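These are the steps we use to look after the jaws of the Modgate hand-held gripper. I wrote the first version in November, when I was still learning the tool myself, and Banafsheh Najafi corrected the part on the pivots. The page covers the jaws, the finger pads and the opening sensor. It does not cover the camera or the recording software, which have their own pages in the Girkgate folder.

Please do the whole procedure when the gripper has made 1,000 closings, or earlier if one of these problems appears:

- a pad turns or slides under your thumb
- one jaw arrives at the middle before the other
- the trigger feels rough near the end of its travel
- the closed reading is different from the one on your setup card

You will need the hex key that came with the gripper, a soft toothbrush, a lint-free cloth, isopropyl alcohol, a spare pair of finger pads, and a small bottle of light machine oil. A sheet of white paper is also useful, so that you can see the screws when you put them down.

## 1. Test the grip before you take anything apart

It is tempting to open the gripper at once. I did this two times, and both times I could not say afterward if my repair had changed anything. So first make a grip test and write down the result.

Take a light object from your normal work that does not break easily. We like a utensil holder with the utensils still in it, as its weight is not even and a weak grip shows quickly. Put it on the table and close the jaws on it from the front, at the lower part of the holder. Look at both pads. Each should touch with its ridged face, and neither should touch only with an edge. Then lift the object a little, hold it while you count slowly to ten, and put it back.

If the object turns in the grip, write "turns" and the direction. If it slides down, write "slides." If you hear a click, write on which side.
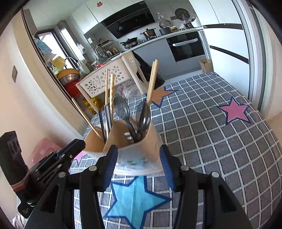

## 2. Clean the pads

Disconnect the cable. Open the jaws and keep them open with your free hand.

Brush the blue pads along the ridges, never across them. Dust from cloth collects at the bottom of the ridges, and in a kitchen there is also some grease. Wet the cloth with a little alcohol and wipe each pad from the base to the tip. Do not pour alcohol on the pad directly. It can go behind the rubber and make the glue soft, and then you will be changing the pad the same evening.

Let the pads dry for 2 minutes. Press each one with your thumb and try to move it sideways. A good pad bends and comes back. If it stays moved, or if the ridges at the tip are worn smooth, change it. Always change both pads together. One new pad and one old pad will pull the object to the side, and the test in step 1 will look like a problem in the pivots.

## 3. Check the pivots

The plates of each jaw are held by round-head screws at the pivot points. They have two ways to be wrong, and the signs are easy to mix up.

**Too loose.** Hold the base of the gripper and move the tip of one jaw up and down with two fingers. If the tip moves and the base does not, a screw is loose. Tighten it by one eighth of a turn, then try again. Small steps are important.

**Too tight.** Close the jaws slowly and let go of the trigger. They should return to fully open without help. If they stop on the way, loosen the last screw that you touched by one eighth of a turn.

Put one very small drop of oil on each pivot when the movement is correct. Open and close the jaws several times and wipe away all the oil that comes out. Oil on the pads is worse than no oil at all!

If a screw will not hold its position, take it out, clean the thread, and use a small amount of removable thread lock (the blue type). Please do not use the red one. Fredy Quintero had to drill out a screw for this reason, and the plate could not be saved.

## 4. Set the open and closed readings

Connect the cable again and start the sensor page. The page shows one raw number for the opening of the jaws.

1. Close the jaws fully with nothing between them. The pads should meet along their whole length.
2. Wait until the number is quiet. On our gripper it is 433.
3. Press **Set closed**.
4. Release the trigger and let the jaws open to the stop. Do not push them farther by hand.
5. Wait again. We read 896 here.
6. Press **Set open**, then **Save**.

Your own numbers will not be the same as ours, and that is fine. Compare them with your setup card. If you have new pads, the closed number can change a little, and you should write the new one on the card. If the open number has changed, something is blocking the stop. Look for a thread or a crumb inside the hinge before you suspect the sensor.

When the number jumps and does not become quiet, the sensor plug is usually not fully in. Push it until you feel it sit. Cosmin Marinescu keeps the replacement plugs from Rernura in the top drawer.

## 5. Try it over small objects

A holder or a cup is an easy object. Thin things show more clearly if the tips still meet correctly, so we finish with these.

Lay a few small tools on the floor mat, some across the others. Bring the gripper over them with the jaws fully open and check that the two tips are at the same height. Then go down slowly and close on the thinnest thing you can reach. The tips should take it at the same moment. If one tip pushes it toward the other, go back to step 3 and check the pivots on the side which arrives first.

Repeat with the gripper turned a quarter to the left and a quarter to the right. A loose pivot can hide in one direction and be very clear in another.
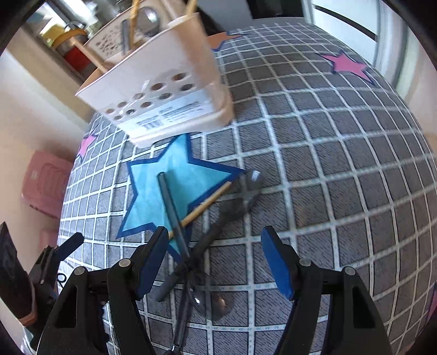
*Jaws wide open over the small tools.*

Last, repeat the grip test from step 1 with the same object and write the second result beside the first. Put the date, both readings and your initials on the setup card. If the object still turns or slides after new pads and correct pivots, the jaw plate may be bent. Mark the gripper with tape and give it to Simin Ghaffari, and do not try to bend the plate back.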